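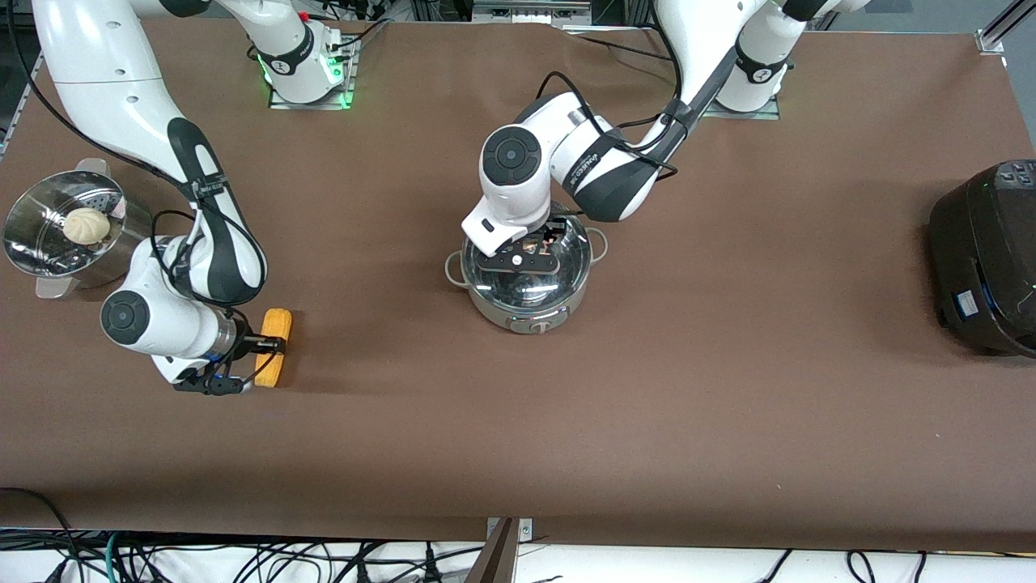
Woremik publica la segunda parte de su ficha sobre cocción con tapa y al vapor

El centro de ensayos domésticos Woremik ha publicado en febrero la segunda parte de su ficha técnica sobre ollas pequeñas y recipientes de vapor, dedicada a la disposición de los utensilios y los alimentos antes de encender el fuego. El documento completa la entrega anterior, que se limitaba a los materiales y a la limpieza, y se aplica a cocinas domésticas con una superficie de trabajo única.

La configuración de referencia es sencilla: una olla metálica con tapa de vidrio abombada en el centro de la mesa, un segundo recipiente de acero inoxidable en el extremo izquierdo con un panecillo blanco de masa plegada, y una mazorca corta de maíz amarillo. La superficie es de color marrón mate. La ficha mantiene esta distribución en todos sus apartados y solo modifica el orden de las operaciones.

Woremik examinó 179 secuencias de preparación, registradas en las cocinas de ensayo de Stevmont durante dos periodos. En cada una se anotaron el momento en que se levantaba la tapa, el punto de apoyo elegido para dejarla y el trayecto del alimento hasta la olla. Quedaron fuera las secuencias con más de un alimento en el mismo recipiente, que se tratarán por separado.

El dato principal se refiere a la tapa. En 111 secuencias se retiró antes de tener el alimento preparado al lado, con lo que el recipiente permaneció abierto más tiempo del necesario. La recomendación es acercar primero la mazorca, retirar después la tapa por el asidero central y volver a colocarla en cuanto el maíz esté dentro. La ficha aconseja dejar la tapa boca arriba sobre un paño seco y evitar el borde de la mesa.

Sobre el maíz, el texto indica que las piezas cortas admiten la posición vertical si el diámetro de la olla es reducido, y la horizontal en los demás casos. El nivel de agua se fija con la mazorca ya dentro. Para el panecillo al vapor se pide una separación mínima de dos dedos respecto a la pared del recipiente, con el pliegue hacia arriba. El agua no debe alcanzar la base de la masa en ningún momento de la cocción. 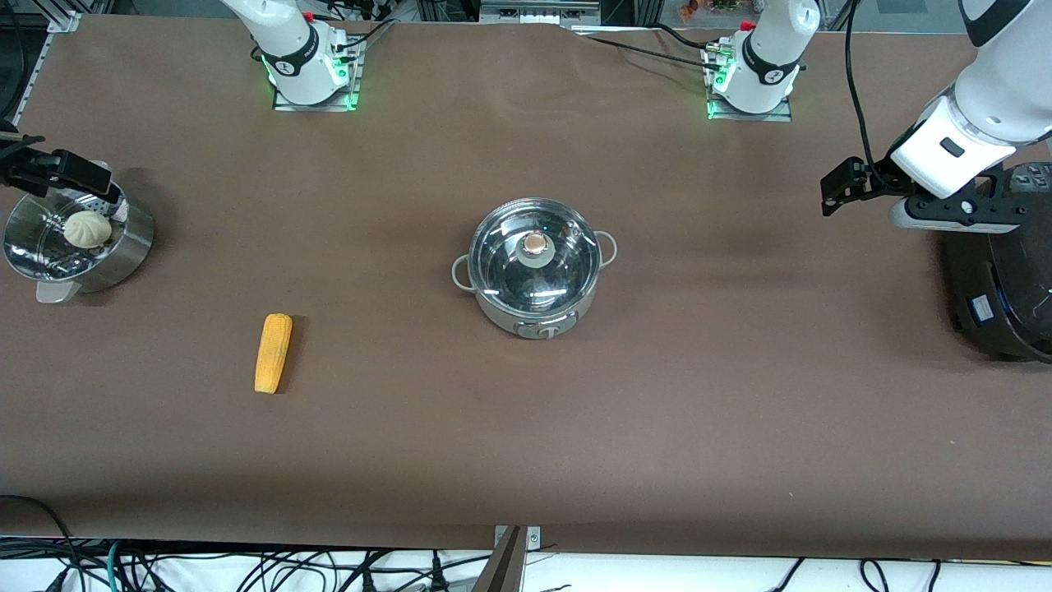
Un apartado propio regula las distancias entre recipientes. La ficha propone dejar libre entre ambos una franja de al menos el ancho de una tapa, de modo que el alimento pueda reposar allí antes de pasar a la olla. Las asas laterales deben quedar accesibles y sin cruzarse con las del recipiente vecino. En mesas estrechas se admite girar la olla, siempre que ningún asa sobresalga por el lado de paso.

La revisión de los textos ha corrido a cargo de Dunstan, firma de documentación técnica que ya colaboró en la primera entrega. Entre los cambios introducidos figura la sustitución de los tiempos orientativos por una tabla según diámetro y altura del recipiente. La tabla contempla nueve combinaciones y no incluye ollas a presión. También se ha unificado la terminología: «asidero» designa la pieza de la tapa y «asa», las piezas laterales del cuerpo.

En la versión preliminar, distribuida entre talleres de cocina, se recibieron más de 99 observaciones. La mayor parte afectaba al condensado acumulado en la cara interior del vidrio, que gotea sobre la mesa si la tapa se inclina al apartarla. La redacción definitiva pide levantarla en vertical, esperar unos segundos sobre la olla y desplazarla después. Otras observaciones, relativas al ruido de la tapa durante el hervor, se han aplazado.

El texto recoge además una advertencia sobre los recipientes abiertos con masas ya cocidas. Si el panecillo se deja en su interior mientras se prepara el maíz, debe cubrirse con un paño limpio cuando la espera supere los diez minutos. No se recomienda usar para ello la tapa de la otra olla, salvo que los diámetros coincidan.

La ficha puede consultarse en la biblioteca de Woremik y en los puntos de información de Gistinard, que se encarga de la edición impresa. El formato es de hoja plegada, con la tabla de diámetros en la cara exterior. Una tercera parte, centrada en el enfriado y el almacenaje de las piezas de vidrio, se encuentra en fase de redacción y no tiene fecha de publicación.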